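**Club gripper: stepped tips or flat pads?**

**driltwood_942**
Our school club is doing the Todano pick-and-place challenge in February and we're stuck on fingertips. I want little steps near the tip so thin parts have something to catch on. Half the team wants plain flat pads. Thoughts?

**xie_bot**
Flat pads! We ran flat ones for 900 picks last season and swapped them once. Steps just give round parts a place to roll.

**povodberg**
Disagree — flat is fine for cubes, but the Todano kit has those skinny washers. What's your closing speed?

**driltwood_942**
Slow. Qiuyue Yuan wrote our code and she capped it after we cracked nine washers (sorry, Qiuyue). Current pair, open:

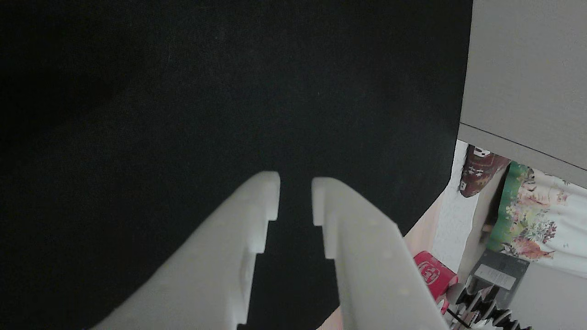
*Both fingers, two notches each, just under the tip*

**povodberg**
Nice, I'd keep those. Maybe round off the notch corners a bit.

**xie_bot**
Still think you'll hate them on the round stuff. Print a flat pair too and bring both.

**driltwood_942**
Fair, the flat pair goes on the printer tonight. I'll post drop counts for each when we've done 1,000 picks.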